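Laundry Arrangements at Trerwood House

Residents are reminded that the linen room will close for refitting in April. Clothing for the communal wash should be left on the bed by 9 a.m. on the day shown on each landing notice. Hooded sweatshirts and other heavy garments are washed separately.

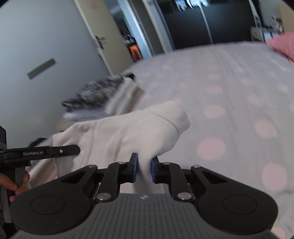
How should a hooded sweatshirt be prepared for collection?
Empty the pockets, fasten any zip and tie the cord in a loose bow. Name labels should be sewn inside the neck.

Unclaimed items are held for 4 weeks. Enquiries should be addressed to Deolinda Bettencourt, Household Services.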